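Vestport Refurbishing Guide, Section 5: Graphics Card and Drives
Revised 06/09/2019

Read this section once with your hands in your pockets. Then read it again with the side panel off.

Before you begin

You will need a Phillips screwdriver, a small dish for screws, a soft brush, and a grounded wrist strap. You will also need a clear stretch of bench, which at most benches means moving someone's lunch.

1. Shut the computer down from its own menu. Holding the power button until the fans give up is a method, but it is not this method.
2. Switch off the power supply at the back and unplug the cord. Unplug everything else too, including the speaker cable you have forgotten about.
3. Press the power button once and hold it for 5 seconds.
4. Lay the tower on its side and remove the side panel. Stand the panel somewhere it can't slide. It will look for an opportunity.
5. Put on the wrist strap and clip it to bare metal on the chassis. Painted metal does not count.

CAUTION: Never open the power supply. It can hold a charge long after the cord is out, and it has no parts inside that you are qualified to admire.
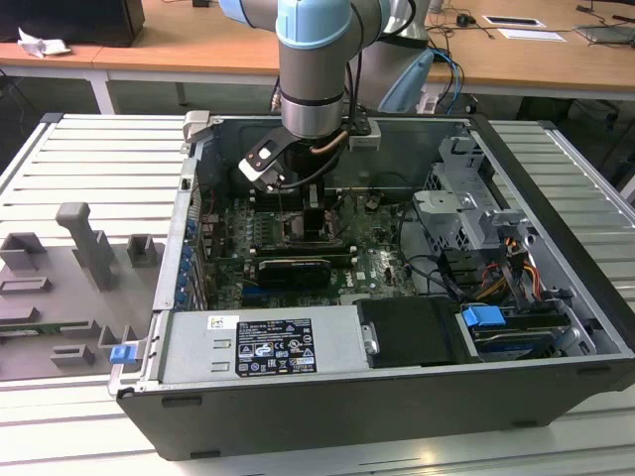
Towers from the big office makers were built to be serviced by people in a hurry, and most of them can be emptied with very few screws. The trick is finding out which bits of plastic are handles and which are structural. On a case like this one the blue parts are your friends: the small clips along the expansion slot covers, the release tab down by the drive bay, the little latch sticking out near the power supply. Start with those before you reach for the screwdriver. If a part refuses to move, look for a second latch before you apply what Maksym Lysenko, in the first draft of this guide, called "encouragement."

Removing the graphics card

6. Disconnect any power lead going to the card. Squeeze the clip on the plug and pull on the plug itself. Pulling on the wires works exactly once.
7. Release the clip or screw holding the card's bracket at the slot covers.
8. Check the end of the motherboard slot for a retaining catch. Press it open if there is one.
9. Hold the card by its edges and lift it straight out. Set it in an antistatic bag.

Note: If the card comes halfway and stops, the catch in step 8 is still closed. It is always the catch in step 8.

Removing the drives

10. Take a photo of the cabling. You will not remember it, whatever you feel at the moment.
11. Unplug the data and power leads from each drive.
12. Release the drive or its carrier and slide it out level.
13. Write the case number on a label and stick it to the drive, clear of any vent hole. Drives go in the Plastmont tray. Screws go in the dish, and stay there.

Cleaning

14. Brush dust away from the heatsinks and slots. Hold fan blades still while you clean them.
15. Leave the CPU cooler where it is. Removing it means new thermal paste, and that belongs to Section 6 and a calmer day.

Refitting is the same list backward, with more swearing. Connect the cord last. Questions about odd cases go to Védís Bisgaard at extension 231.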